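Flerkilley Hand Gripper Set: Review After a Season of Use

August 2021

The Flerkilley set is a pair of hand-held grippers for recording manipulation data. You squeeze, the fingers close, and the camera on each unit logs what happened. We bought two sets in January and have put 539 usable recordings through them, mostly tabletop jobs with soft items. I'm writing this up mainly on account of the fault described below, which the product page still doesn't mention.

The good parts first. The shell is tough. The fingers line up well out of the case, and the marker cubes have stayed put. Setup takes six minutes once you have done it a few times. The printed manual is thin but correct.

The fault is in the trigger return. Somewhere past 4,000 squeezes, one of our right-hand units began to stick partly closed. You let go of the trigger and the fingers open late, or stop short. The width reading, though, goes straight to fully open. The recording looks clean, and the robot you train on it learns to let go before it has let go. Ours started dragging tissues back across the table after every pull. We blamed the policy for two weeks before anyone checked the hardware.

There is a safety side as well. The return spring sits behind a snap cover on the underside, with no warning label. When I opened the stuck unit, the spring came out fast and cut my thumb. Wear glasses and cover it with a cloth before you pry. Unplug the cable first, too.

Flerkilley support answered in three days and sent a new spring and a plastic bushing at no charge. The bushing had worn oval. With the new one in, the unit has behaved normally, but I now run a check every 1,000 squeezes: close on a feeler gauge, release, and compare the reading with the real gap. Any mismatch and the unit comes off the job.

I would still buy the set over the Jorkeck, which is heavier and tires the wrist. Three stars until the bushing is metal and the cover has a label.

The tissue task, with the grippers in use:
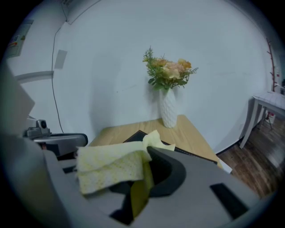
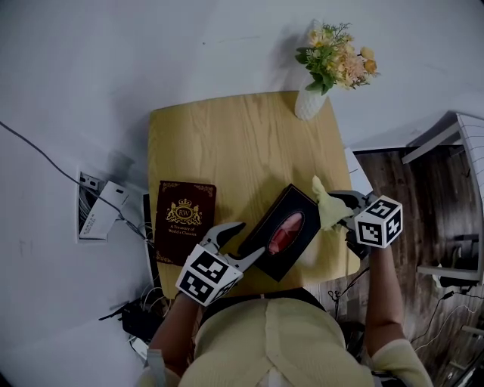
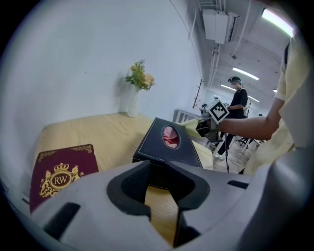

Mylene Evangelista: We had the same late release on a left-hand unit, much earlier than yours. Cleaning the trigger pivot helped for a day and then it came back. Did support tell you whether the newer sets ship with the same bushing? They wouldn't give me a straight answer, and I have an order on hold until they do.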